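Home | Issues | Authors | Search
5 min read

3. Cloth drying times in shared laundries

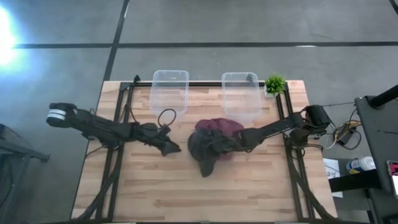 3.1 Sites and materials

Drying times were recorded in shared laundries in Gorkham and Driltlow between March and the end of the heating season. Each laundry kept its usual opening hours, and residents were asked to use the drying racks as they normally would. Figure 1 shows a tabletop and a dark cloth.

The test cloths were plain cotton, bought in one batch from Le Roux and washed twice before use. Each cloth was weighed dry, soaked, spun for 9 minutes and weighed again. It was then hung on a single rail, unfolded, and weighed every 13 minutes until two readings in a row matched. In all, 200 cloths were dried this way.

Room humidity was logged with Ilotico sensors at rail height. One sensor in Driltlow failed in the second week - its readings were dropped, and the cloths hung on that day were left out of Table 2. Windows stayed closed during each run. Runs in which a resident opened one were repeated the next morning.

Related items
Lint loads in coin-operated dryers
Indoor humidity in older apartment blocks
Spin speed and cotton wear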